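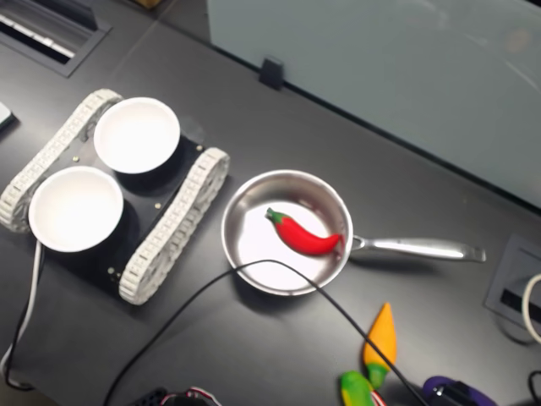
Photo: Velimir Babić

I have been meaning to write about the toy vegetables for a while. They have been in our family for two generations of small children and they have outlasted three play kitchens, a wooden shop counter with a striped awning, and a cash register that only ever rang up one price. The kitchens and the counter are gone. The vegetables are still here, and so is a small stainless steel saucepan that came to them later and has become the most used item in the lot.

Regular readers will know I like a list of what is in a cupboard and where it came from. If you don't, skip to the part about storage, where there is some practical advice.

The vegetables came in the first place from Bovamau, the toy shop on the main street in Flolton, back when it was still a toy shop and not a place that sells phone cases. My mother bought them in a net bag. She kept the receipt in the bag for years and I remember it as a yellow slip that had gone soft like cloth. The net bag tore, the receipt went in the recycling and the contents were moved to a shoebox, then an ice cream tub, then a drawer.

I have added to them since. Some came from the church sale at Ivska, where the toys are on the trestles at the back and you need to be there before 9 a.m. if you want anything with all its parts. The rest came in a mixed bag from a neighbour at number 61 when her boys moved on to bikes. The result is that nothing matches. The scale is all over the place, and you can have a chili pepper that is nearly a sensible size next to a mushroom as big as a bread roll. Children don't mind this at all. My niece once served me a plate with a whole cauliflower and a slice of cheese on it and the cheese was the larger.

The saucepan

The pan is a real one. It's small, stainless steel, with a long metal handle, and I paid $12 for it. Play saucepans have always been a disappointment in this house. The plastic ones crack at the join, and the thin tin ones bend when somebody stands on them, after which the edge is no good for little hands. A proper small saucepan doesn't do either. The handle on ours is held on by two rivets and hasn't loosened. There is some engraving up near the pot end, and the part I can still point to when a child is learning letters says CHEF, which has made it popular.

The rim is rolled, so there's no sharp edge. It's a bit heavier than a toy, and a two-year-old will use both hands, but that seems to me a fair way to learn about saucepans. I did have doubts about the noise. A steel pan dropped on a tiled floor at six in the morning carries through the whole house. We put a mat down.

If you are buying one, look in the ordinary cookware aisle at the end where they keep the egg pans and milk pans. You want a single handle, no glass lid and no non-stick coating. Ours takes one good-sized vegetable or two small ones, and that turns out to be enough, as the game is mostly putting things in and taking them out again. 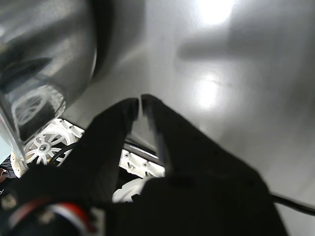
The grey table

We used to play on the floor. Then my knees made their feelings known and everything moved up to the table with the dark grey top. I wouldn't have chosen the colour for a dining table, and when we got it home from the auction rooms I thought we had made a mistake. It shows every crumb. It shines when the light is on it, and you see fine scratches that you would never notice on timber.

For play food, though, it's the best surface we have had. Red, yellow, orange and purple all stand out on it. A child who is learning colours can see the thing she's being asked for, and a grandfather without his glasses can too. On our old patterned oilcloth the carrot used to vanish among the printed oranges.

I wipe it down with a damp cloth and a drop of dish soap and dry it with a tea towel. I tried a spray polish once and everything slid. The pan went off the end with a lemon in it.

Which ones get used

I said nothing matches, and the wear is uneven as well. The favourites by a long way are the chili pepper, the corn, the carrot and the eggplant.

The chili is red with a green stem and has a slight curve to it. It goes in the pan before anything else, every time, whoever is playing. I think it's the colour against the steel. My nephew calls it "the hot one" and blows on his fingers after he has touched it, which he picked up from his father, who does the same thing with toast. The soup at our place is nearly always chili soup. Sometimes a second item is allowed in, but the chili is never taken out to make room.

The corn is a cob with yellow kernels and a green husk, and it's the one that gets carried around. The kernels have ridges and I suppose it's good to hold. I've found it in the bath, in a gumboot and in the bread bin.

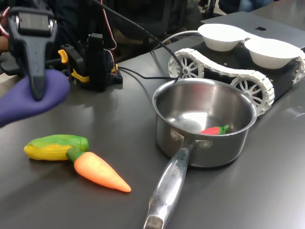
It also ends up next to the carrot more often than not, because whoever is laying out the vegetables likes to make a line of them. Corn, then carrot, then whatever is nearest. I used to think of this as the boring part, the bit before the cooking starts, and would hurry it along. I've stopped. My niece can spend half an hour on the line and then go off and do something else, perfectly satisfied, without the pan coming into it.

The carrot is a standard toy carrot, orange, green on top, tapering to a point. It has been a microphone, a rocket and a nose. It has also been chewed, though never by anyone who will admit to it.

The eggplant is the odd one. It's purple, and it was the first eggplant I ever met, toy or otherwise. My mother didn't cook them. I was at high school before I ate one, at Le Roux, the little restaurant by the river that used to do a set lunch, and my first thought was that it was the wrong colour inside. The children in our family now know it by sight well before they've tasted it, and most of them, having tasted it, prefer the toy.

Things I've thrown out: anything with a sticker for a face, anything hollow that had let water in, a set of peas the size of real peas (never buy these), and a fried egg that had gone tacky. Things I regret throwing out: the wooden leek.

Bowls and plates

Children want to serve. The cooking is only half of it, and if there's nothing to serve into they will use your good bowls, or your shoes. I keep a few plain white bowls for the purpose. White is easy to replace one at a time, and you can see straight away if someone has put actual yoghurt in it.

I don't put out spoons any more. I know some people will disagree. Spoons in our house become drumsticks inside a minute, and with a steel saucepan within reach the result is what you'd expect. The under-fives can stir with the carrot.

Nor do I put out everything at once. I did that for a long time, tipping the whole drawer on the table, and what happened was that the children pushed the heap about for a bit and walked away. A handful of vegetables, the pan and somewhere to serve into keeps them going much longer. If they ask for the onion, they can have the onion. They rarely ask for the onion.

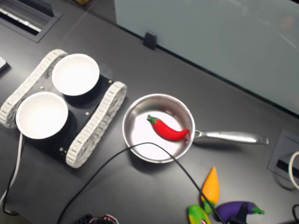

Storing and washing

The drawer has worked better than anything else I have tried. It's a low one, 59 centimetres wide, in the sideboard behind the table, and the children can open it without help. The saucepan goes in first, at the back left, with its handle lying along the front. The vegetables go around it. The bowls stack on the right. It isn't tidy in any serious sense, but it shuts.

Before the drawer I had the ice cream tub, which was too deep. Whatever was at the bottom might as well have been at the neighbours'. A basket was better but it collected fluff. If you haven't got a drawer to spare, I would suggest a shallow tray that slides under a couch.

For washing, I do the lot in the kitchen sink with warm water and ordinary dish soap, usually after someone has had a cold. I use an old toothbrush on the corn, as dust settles between the kernels, and around the stems of the others. Then they dry on a tea towel overnight. Check each one for splits before it goes in, and squeeze it afterward. If water comes out, don't put it back. The saucepan gets done with the normal dishes and I'll admit that once or twice it has been used to warm milk when the proper milk pan was dirty. It does a good job. It had to be explained to my niece that morning that her pan was at work.

What's next for the drawer

I would like a pumpkin. There was a good one at the Ivska sale last July and I dithered over it, went to look at the books, and when I came back it was under someone else's arm. I'd also take a decent leek, if anyone is clearing out. The wooden one had green paint at the top fading to white, and a flat spot where it had been glued to something before we had it. If you've seen a leek like that, leave a comment with where, and what they wanted for it.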